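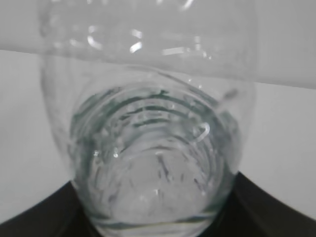

Holero (classroom program)

Holero is a listening and note-taking program for students in grades 5 to 8, used mainly in public and independent schools in Saskatchewan and Manitoba. Students listen to a short recorded talk, take notes by hand, and rebuild the content of the talk in writing without hearing it a second time. The program was written by Ecaterina Dumitrescu, a middle-years teacher, and is published by Dultel, a small educational press in Regina. Both the program and the weekly lesson at its centre are called Holero, and teachers often use the word for the student's finished page as well, as in "hand in your Holero".

Contents
Background
Lesson structure
Recordings
The Kotian scale
Use in schools
Reception
Related programs
See also

Background

Dumitrescu taught grade 6 and grade 7 in a split classroom and began making recordings for her own students when she found that many could follow a talk but had little to show for it afterwards. The first recordings were read by Dumitrescu at her kitchen table and covered topics already in the grade 6 science course, among them flight, electricity and the diversity of living things. They were played from a cassette deck and later from a compact disc.

Her colleague Emilian Coman, who taught grade 8 in the same school, suggested that students be told the length of the talk before it started and that the recording contain no pauses for writing. Both rules are still in the teacher's guide. Coman also wrote the first set of talks on non-science topics, including a talk on how grain is graded and one on the history of the postal code.

The material circulated as photocopies among teachers in the division for several years under the title Listening Pages. Dultel agreed to publish it after an editor at the press, Ionuț Bogdan, saw it used in his daughter's class. Bogdan asked for a name that could be searched for easily. Holero has no meaning in any language known to the authors. It was taken from a list of made-up words that Dumitrescu had prepared for a spelling lesson.

The first published edition was a binder with 60 talks on disc, a teacher's guide and a set of reproducible pages. The second edition moved the recordings online and dropped the binder, although the guide is still sold in print. A third edition added talks for grade 5, which had not been covered before.

Lesson structure

A standard Holero lesson takes one class period and is held once a week. The guide recommends the same period each week but does not name a day.

The lesson begins with two minutes in which the teacher gives the title of the talk, its length, and up to three words that students may not know. The words are written on the board and left there. No other introduction is given, and the guide asks teachers not to discuss the topic beforehand.

Students then listen to the talk, which runs between four and nine minutes depending on grade and time of year. Notes are made on a single sheet called the rough page. It is ruled into a narrow left column and a wide right column. The left column is kept empty during the talk. Spelling, full sentences and neatness are not marked on the rough page, and students may draw.

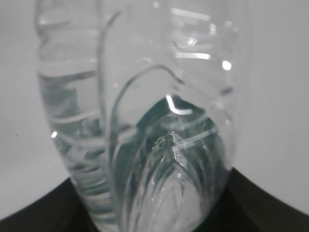
When the talk ends, students have three minutes to fill the left column with headings or questions that match what they wrote on the right. This part is done in silence. It is followed by five minutes of paired talk, in which partners compare pages and may add to them in a second colour. The use of a second colour is one of the few fixed rules in the program, as it lets the teacher tell what a student caught alone from what came through a partner.

The rest of the period is spent on the finished page, a piece of connected writing that gives the content of the talk to a reader who has not heard it. Grade 5 students are asked for one paragraph and grade 8 students for a full page. Both pages are handed in together, stapled, with the rough page behind.

A shorter version, called a half lesson, leaves out the finished page. It was added in the second edition for schools on a six-day cycle where a full period was not always available.

Recordings

The current library contains 66 talks for each of grades 6, 7 and 8, and a smaller set for grade 5. Talks are arranged in order of difficulty. Early talks announce their structure openly ("There are three kinds of cloud you will see in this talk") and repeat key terms. Later talks include digressions, corrections made by the speaker, and examples that come before the idea they belong to.

Most of the talks in the first edition were read by Dumitrescu and Coman. The second edition used a wider range of speakers after teachers reported that students had grown used to the two voices. Cecilia Ametepe, a radio producer, recorded and edited the newer talks and also reads several of them. Under her direction speakers worked from an outline in place of a full script, and small hesitations were left in. Some teachers of beginning English learners preferred the older recordings for this reason, and they remain available in a separate folder marked "Read talks".

Transcripts are supplied to teachers only. The guide allows a transcript to be given to a student with hearing loss, either in advance or alongside the talk, and offers a live reading by the teacher as another option.

The Kotian scale

Student work is assessed on a five-point scale known as the Kotian scale, after Kotian School, where it was first tried. The scale has three strands: coverage, order and wording.

Coverage refers to how many of the main points in the talk appear on the finished page. Each talk comes with a list of these points, normally between eight and twelve. Order refers to whether the points are arranged so that a reader can follow them, which need not be the order of the talk. Wording refers to whether the student has used their own sentences. A page that repeats long stretches of the recording from memory may score high on coverage and low on wording.

The rough page is not scored. Teachers are asked to read it and to write one comment on it. In an early draft of the scale it carried a mark of its own, but trial teachers found that students then spent the talk making their notes tidy, and the mark was removed.

The three scores are reported separately. The guide advises against adding them, though many schools do so for report cards.

Use in schools

Dultel sells the program by yearly licence, with one licence covering all classes in a school. The publisher has listed 893 licensed classrooms, most of them on the Prairies, with a few in northern Ontario and British Columbia. Schools with fewer than four classes pay a reduced rate.
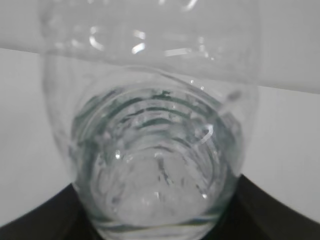 The program is most often used within English language arts, although some schools place it in science or social studies. In schools with a rotating timetable the lesson may be taught by whichever teacher has the class at that hour. Training is offered as a half-day workshop or a set of recorded sessions. It is not required for purchase.

Several school divisions have made their own talks to go with the program, commonly on local history. Dultel supplies a template and a word limit but does not review these recordings. A collection of talks on rivers and flooding made by a group of Manitoba teachers was later bought by the publisher and included in the grade 7 set.

An annual event for students, the Holero Day, is held in May. Participating classes hear the same new talk in the same week, and a selection of finished pages is posted on the publisher's site with the students' first names.

Reception

Teachers' reviews of the program have been mostly favourable. The points raised most often are that it needs little preparation and that the weekly routine is easy for a substitute teacher to follow. Freya Wainwright, writing in a newsletter for middle-years teachers, called the paired talk "the best five minutes in the lesson" and noted that her quieter students spoke more during it than at other times in the week.

Wainwright was more critical of the finished page. She argued that asking for it every week made the lesson heavy for students who write slowly, and that the half lesson should be the normal form in grades 5 and 6. Dumitrescu replied in a later issue that the two halves were meant to be taught together, but the third edition of the guide allows teachers in grade 5 to alternate full and half lessons.

The ban on replaying the talk has also been debated. Supporters hold that it gives students a reason to attend from the first sentence. Others have pointed out that listeners outside school can usually play a recording again, and that learning when to do so is a skill as well. The guide has kept the rule for assessed lessons and permits a second listening in practice lessons.

Cost has been mentioned as a drawback by small rural schools. The printed rough pages, sold in packs of 500, are optional, and a blank version can be copied freely from the guide.

Related programs

Undance is a companion program from the same publisher for grades 3 and 4. It uses shorter talks and asks students to respond with labelled drawings and single sentences. The rough page is unlined and there is no paired talk. Undance is not scored on the Kotian scale, and the publisher describes it as preparation for grade 5 Holero, although the two are licensed separately.

A high school version was drafted by Coman but has not been published. Some of its talks appear at the end of the grade 8 set, where they are marked as extension material.

See also

Dictation (exercise)
Listening comprehension
Note-taking
Summary writing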